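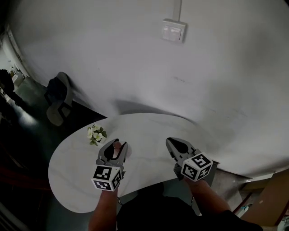 Re-zeroing the handheld gripper pair

The left unit of the Preko pair had been drifting since Sutter went over to the new firmware. With the jaws fully closed it reported an opening of 2 mm, and the number moved a little between sessions. The right unit reported zero and stayed there. The logs showed 2,633 open-close cycles on the left since the last service, so wear was possible, but wear normally shows up on both sides.

I started with the marker cubes. Each gripper carries one, and the tracking software gets the position of the whole tool from it. A cube that has shifted on its mount does not change the jaw reading, but it does change where the software believes the fingertips are, and the two faults look alike in a recording. Checking the cube first saves doing the zero twice.

The check is simple. Hold the gripper over the table, rest one fingertip on a fixed point, and tilt the body slowly through as many angles as the wrist allows. The computed fingertip position should stay put. On the right unit it did. On the left it wandered in a small arc, and the arc was the same shape each time, which points to a fixed offset in the mount. Two of the cube screws took a quarter turn. I put a paint line across all of them so that the next person can see movement without a driver.

The white table is not ideal for this. It puts a soft reflection at the back curve, and with the ceiling lights at full the lower faces of the cubes lose contrast. I dropped the exposure in the tracker settings and left the lights alone. The flowers stay on the left side as before.

After the cubes, the jaws. Order of work:

1. Power down, wait for the tracker to report both units lost, power up.
2. Close the left jaws by hand to the stop. No squeezing past it.
3. Write the zero. Wait for the confirmation before letting go.
4. Open to the stop and write the span.
5. Repeat on the right, even if the right reads correctly.

Step 5 is there for the timestamp. The Solon logger compares the two calibration times and throws out a session if they are too far apart. I skipped it in December and lost a full morning.

The left zero held. The span came back at 78 mm, same as the right. I then ran the pair over the tabletop together, jaws partly open, moving the left toward the middle and out again, and watched the readings for noise. There was one spike when the cable swung. I have not found the cause. The connector is seated and the strain relief is tight, so the next step is to swap in the spare cable and see whether the spike goes with it.

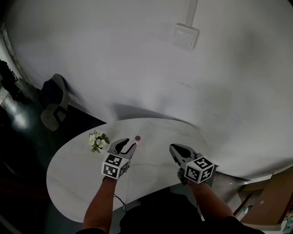 Lorenz Zürcher thinks I should stop chasing the cable and change the pads. His unit at Villirar did the same thing near 3,000 cycles – the pad had started to lift at the root, and the jaw closed on a different spot depending on how it was held. He also pointed out that zeroing by hand hides this, as a hand always closes the jaw the same way.

The second point is fair and I should have thought of it. I will pull the left pads before the next session, look at the adhesive under magnification, and do the zero again with a gauge block between the fingers. The cable swap comes after that. If I change both at once I will not know which one it was.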